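Irkden Equipment Loan Service Adds Hand-Held Gripper Kit

The Irkden Equipment Loan Service has added the Unnithan hand-held gripper kit to its catalog for member laboratories and training departments. Reservations opened on January 19, 2026. The kit is supplied by Zokent under a loan agreement that runs through the end of May, when the Service will decide whether to keep it as a permanent item.

The Unnithan kit allows an operator to record handling tasks by performing them directly, with one gripper in each hand. It is intended for groups that wish to collect manipulation examples before committing time on a robot arm. Members who have borrowed the older Brunditz single-gripper set will find the controls familiar, although the recording software is new and the two sets do not share cables.

Kit Contents

Each loan consists of 2 grippers with their cables, a recording unit, a power supply, a printed setup guide and a hard transport case. A work surface is not included. Borrowers should plan for a table that is stable, level and clear of other equipment, with room for the operator to stand and for the cables to hang without pulling.

Review at Irkden

Staff carried out a review of the kit before it was released for loan. The trials were limited to small-parts work, which members named most often in last year's survey of needs. In total, 113 recordings were made, the majority of them with a compartment organizer box placed on a white board on the tabletop. The operator used the right gripper to handle small items at the box and kept the left gripper ready near the front of the board.
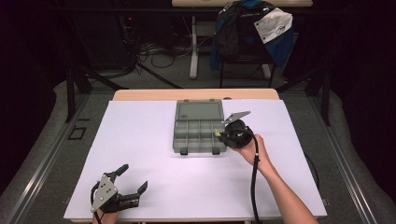
Findings

The grippers were judged comfortable for sessions of moderate length. The round handle can be held upright without strain, and new operators were able to begin useful work after a short introduction. Reviewers noted that the fingers are well suited to picking up small objects at the edge of a tray. Placing an object in the middle of a narrow compartment took more care, and several recordings of this step had to be repeated.

Cable management was the main concern. The cables are long enough for ordinary tabletop work, but they can cross in front of the operator when both hands move toward the same side. The Service recommends that borrowers route each cable along its own side of the table before a session begins.

The recording software performed reliably. File naming is less convenient than it should be, and the reviewers have asked Zokent to allow task names to be entered in advance. A reply is expected before the spring update.

Terms of Loan

The standard loan period is two weeks. The recording unit holds up to 2000 short recordings, and borrowers are asked to copy their files and clear the unit before returning it. A refundable deposit is required from departments that have not borrowed from the Service before.

Requests should be made through the loan desk under catalog number 1521. Questions about technical matters may be addressed to Valdis Butkienė, Equipment Coordinator, who can also arrange a demonstration at Irkden for groups considering a first loan.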